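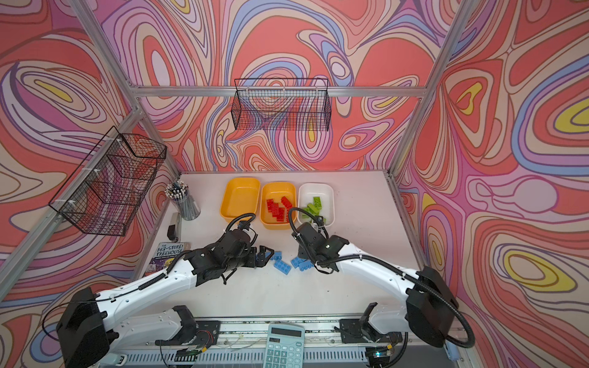 墙面上的档案：访瓦瓦维尔装饰纸收藏室主任卡蒂娅·金塔纳

瓦瓦维尔（Wavarville）市立档案馆通讯
2020年6月2日

瓦瓦维尔市立档案馆装饰纸收藏室的库藏，以莫哈梅迪（Mohamedi）家族捐赠的壁纸样本为主体，另有本地克洛塔尔（Clotar）印刷厂停产后移交的样册、色卡、订单簿和部分印辊。截至本年3月，收藏室登记在册的藏品为1,227件，其中1,104件已完成编目并可供查阅。收藏室主任卡蒂娅·金塔纳（Kátia Quintana）在该岗位任职已有14年。本刊就壁纸类藏品的征集、修复、著录与利用等问题对她进行了电话采访，现将谈话内容整理如下。

从拆迁工地开始的征集

谈及收藏室的起点，金塔纳首先纠正了一个常见的误解。外界多以为库藏主要来自工厂，而最早入藏的一批实物取自城北旧住宅的拆除现场。当时档案馆尚未设立专门的收藏门类，揭取下来的残片暂存在地图库房的抽屉内，与测绘图纸混放了数年。

“最初没有人把它们当作档案。”她说，“登记簿上写的是‘墙纸若干’，没有地址，没有楼层，也没有写明出自哪一个房间。后来我们花了很长时间去补这些信息，有一部分始终没有补上。”

她认为，壁纸的史料价值在很大程度上取决于出处。同一款花样用在临街的客厅里，和用在后院的储物间里，说明的问题并不相同。前者反映住户愿意让客人看到什么，后者往往是上一轮装修剩余的边料，能够帮助研究者推断更换的时间。失去了房间信息，样本仍可用于纹样研究，对于居住史研究则用处有限。

为此，收藏室现行的征集规程要求，凡从建筑中揭取的样本，须在揭取之前记录门牌、楼层、朝向及所在墙面，并绘制简图。揭取范围应当包括至少一个完整的花样循环。遇有多层叠贴的情况，原则上整体取下，不在现场分层。

“现场分层是很诱人的，”金塔纳说，“你看见边角翘起来，底下露出另一种颜色，就想把它揭开看一看。我年轻的时候也这样做过，揭坏了一块，那一块现在还在库里，我每年清点都会见到它。”

多层样本的处理

收藏室中层数最多的一件样本取自磨坊街的一处楼梯间，由历次重新裱糊累积而成，层间夹有旧报纸。报纸上的日期为断代提供了依据，但金塔纳提醒研究者，这类证据应当谨慎使用。工匠用来垫底的报纸未必是当天的报纸，有时取自存放多年的废纸堆，因此只能确定裱糊时间的上限，不能等同于施工日期。

分层工作在馆内修复室进行。修复人员先对各层颜料做耐水测试，再决定采用蒸汽、湿敷还是干法。早年的水性颜料遇潮容易晕开，胶料也因厂家和年代而异，有些是面粉糨糊，有些掺有动物胶。每分离一层，均须拍照、称重、取样留存，随后压平晾置。一件中等尺寸的样本从启动到归库，通常需要数月。

“修复室的同事经常问我，这一件究竟要不要分。”她说，“我的答复多半是先不分。一旦分开，层与层之间的关系就只存在于我们的记录里了。记录写得好，后人还可以用；记录写得不好，就等于没有。”

目前仍有86件藏品列入待修名单。名单的排序依据包括霉变程度、纸基酸化程度和查阅申请的频次。其中若干件属于深绿色系的早期产品，颜料成分尚待检测，在结果出具之前单独封存，不对外提供。

工厂移交的部分

克洛塔尔印刷厂的档案于停产当年移交，包括样册、配色记录、客户往来函件以及为数不多的木版和金属印辊。金塔纳表示，这批材料与从住宅中揭取的实物互为补充：样册告诉人们工厂打算卖什么，墙上的残片告诉人们居民实际买了什么，二者之间的差距相当可观。

她举了几何花样的例子。该厂在某些年份投入大量人力设计大尺度的曲线和同心纹样，色彩浓烈，在样册中占据前几页的显要位置。然而从订单簿来看，本地零售商订购最多的始终是小碎花和细条纹，大花样主要销往外埠，用于旅店、舞厅和理发店。

“做壁纸史的人容易被好看的东西带走。”她说，“展览喜欢大花样，出版社喜欢大花样，图录封面也总是大花样。如果只看图录，你会以为那个年代的人家里全是漩涡和波浪。订单簿会告诉你，大多数人家里是米色的。”

配色记录是移交材料中最受研究者重视的部分。每一款花样在投产前要试印多种配色，由配色员逐一编号，并在旁注明颜料配比与处理意见。意见往往十分简短，例如“红偏重”“退回”“可，改底色”。金塔纳曾与该厂一位退休配色员多次面谈，将口述内容与配色簿逐条对照。据她介绍，许多看似属于审美判断的决定，在口述中另有缘由：某种黄色被弃用，是供货商涨价；某种蓝色连续使用多季，是仓库里进多了。

“他讲得很平淡。我问他为什么这一款的底色改了四次，他想了想，说那年夏天太潮，印上去不干，只好换。”

著录中的难题

收藏室于五年前启用阿伦（Aren）编目系统，取代原有的卡片目录。系统迁移期间，最难统一的是对纹样和颜色的描述。旧卡片由不同时期的馆员填写，同一款花样在一张卡上记作“叶纹”，在另一张卡上记作“羽纹”，在第三张卡上则写着“类似洋蓟”。

经过讨论，收藏室采用了分级著录的办法。第一级只记录可以客观测量的内容，如幅宽、花样循环高度、对花方式、印刷方法和套色数。第二级使用受控词表，将纹样归入较宽的类别。第三级保留历任馆员的原始描述，全文录入，不作删改。

保留第三级的决定在馆内曾有不同意见。反对者认为，旧描述互相矛盾，会给检索带来干扰。金塔纳坚持予以保留，理由是这些措辞本身具有参考意义。“写下‘类似洋蓟’的那位前辈，很可能见过印坏的那一版。我们后来在厂里的废样中找到了一张，确实像洋蓟。”

颜色的著录更为棘手。样本长期暴露在光照、油烟和潮气之中，表面颜色与初印时相去甚远。现行做法是在家具或画框遮挡过的部位取色，并注明取色位置；没有遮挡部位的，则取边缘折入墙角的部分。若两者均不具备，著录时只描述现状，不推断原色。

她同时指出，屏幕显示的颜色不能作为研究依据。收藏室提供的数字图像均附有色标，仍有读者直接截取图像中的颜色用于复制，结果与原件出入甚大。对于有复制需要的修缮项目，收藏室要求申请人到馆比对原件，并在馆员在场的情况下使用标准色卡。

修缮单位与住户的查阅需求

收藏室的读者构成近年有所变化。以往以建筑史和设计史方向的研究者为主，现在前来查询的有相当一部分是老住宅的业主，以及承担历史建筑修缮的施工单位。

业主提出的问题通常很具体：墙角露出的一小块旧纸是什么年代的，能不能配到相同的，原来的房间是不是整面贴满。金塔纳对这类查询持欢迎态度，并为此编写了一份简明的取样须知，供住户在联系档案馆之前参考。须知的主要内容包括：

一、发现旧壁纸后，先拍照，照片中应包含墙角、门框或踢脚线等可供定位的部分。
二、不要用湿布擦拭，不要使用胶带加固翘起的边缘。
三、如须施工，请将残片平放在两张干净的白纸之间，避免卷起或折叠。
四、在纸背用软铅笔写明房间和墙面，勿使用圆珠笔。
五、老旧颜料可能含有有害成分，处理时应佩戴手套和口罩，儿童不宜参与。

谈到施工单位，她的措辞较为审慎。部分项目工期紧迫，往往在墙面铲除之后才来函询问原貌，此时所能提供的帮助已经很少。她建议主管部门在修缮方案审批阶段增加内墙饰面调查一项，并由具备相应经验的人员签署意见。该建议已通过馆方递交，尚未收到正式答复。

“外立面有人管，屋顶有人管，窗户的样式也有人管。”她说，“墙里面这一层，目前全看施工队长的心情。有一位队长很好，他给我打过电话，说铲到一半觉得可惜，问我要不要来。我到的时候，他让工人把那面墙留着，其他三面都已经铲完了。”

闭馆期间的工作

受公共卫生管控影响，阅览室自春季起暂停接待读者。收藏室工作人员轮流到馆，主要负责库房温湿度巡检和紧急的防霉处理，其余时间在家校对编目数据。

金塔纳介绍，这段时间推进较快的是订单簿的转录。订单簿为手写，字迹潦草，夹杂行业简称，以往只能在接待读者的间隙零星进行。集中转录以来，工作人员识别出一批此前未能解读的客户代号，其中数个代号指向同一家连锁旅店的不同分店，由此可以还原该旅店在一段时期内的装修次序。

远程查询同样有所增加。收藏室对每一封来信均予书面答复，涉及原件比对的事项则登记在案，待恢复开放后依次安排。她表示，有读者寄来自家客厅的照片，背景里露出一角墙面，请求辨认花样。能够辨认的，馆员会附上样册编号；无法辨认的，也会说明缺少哪一类信息。

“居家的时间长了，人就开始看自己家的墙。有一位老太太来信说，她在这间卧室睡了大半辈子，最近才发现床头那面墙的花样是贴反的。我们查了样册，她说得对，那几枝花应该朝上长。”

关于人员与传承

收藏室现有编制较少，修复与编目由同一批人员兼任。金塔纳认为，这种安排有利于信息衔接，但对人员的要求较高，招聘也因此困难。应聘者中有纸张修复背景的，多不熟悉工业印刷；熟悉印刷的，又不了解建筑。新进人员一般需要跟随工作一段时间之后，才能独立处理多层样本。

培训中最受重视的环节是手工裱糊。每一位新同事都要在练习墙上完整贴一次壁纸，包括裁切、对花、上胶和收边。金塔纳本人入职时也经过这一环节，由一位老裱糊匠指导。

“贴过一次，就知道错缝为什么总是出现在门后。”她说，“工匠从最显眼的地方开始贴，误差一路往后赶，最后都赶到看不见的角落里去。所以我们揭样本，门后那一条一定要看，那里有手艺人的签名，只是他自己不知道。”

在谈到下一阶段的计划时，她列出了几项具体工作：完成待编藏品的著录，将配色员的口述录音与配色簿建立链接，更换库房东侧的旧样册柜。样册柜的问题由来已久，原有抽屉深度不足，大开本样册只能斜放，书脊长期受力，已有数册开裂。新柜的尺寸已经量好，采购申请在复核之中。

采访结束前，金塔纳请本刊代为刊登一则征集信息：收藏室正在寻找克洛塔尔印刷厂停产前最后一季的零售样册。厂方移交的材料中缺少此册，目前仅存散页数张。曾在本市及周边经营壁纸、油漆或五金零售的店主及其家属，如家中存有该季样册或同期价目单，无论完整与否，均可致信收藏室。来件可以捐赠，也可以借出扫描后归还，往返邮费由馆方承担。

查阅与联系

阅览室恢复开放的时间将另行公告。恢复之后仍实行预约制，查阅多层样本及印辊须提前提出书面申请。数字目录可通过阿伦系统的公共检索页面访问，尚未编目的藏品暂不提供检索。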